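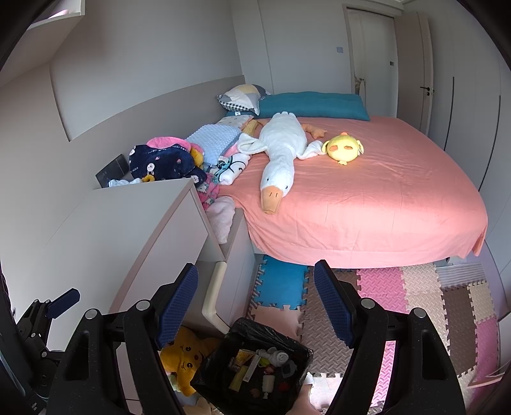 November, Hircombe workshop, 9:40 am. Picked up the small harpsichord action for the Diltitetti tour again. Jacks 1 to 40 now move freely at A=415, the rest still hang when the heating is on. Recut the tongues on the worst ones. The padding for the travel case is still undecided - a long bolster like the teal one across the far end of the bed would fill the gap behind the keyboard, and we could sew a cover for it.

Tuning held overnight at 50 percent humidity. At 70 it went flat in the bass, same as last year at Hattar. Need to tell the stage crew to keep the case shut until the call.
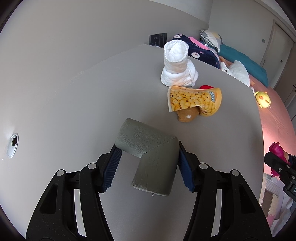 Gray-green piece between the ribbed pads.

Stolitz quoted 3,000 for restringing the top two octaves. Too much for this season. Will replace only the strings that are false.
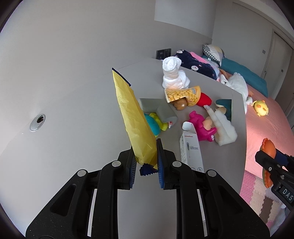

Keyboard felts next. The old cloth is hard at the front rail and you can hear it in slow movements. New strips should be cut with a zigzag edge, same as the dark blue one along the top of the yellow bag, so they don't fray under the keys. Try three keys first, then play them against the old ones from the back of the hall.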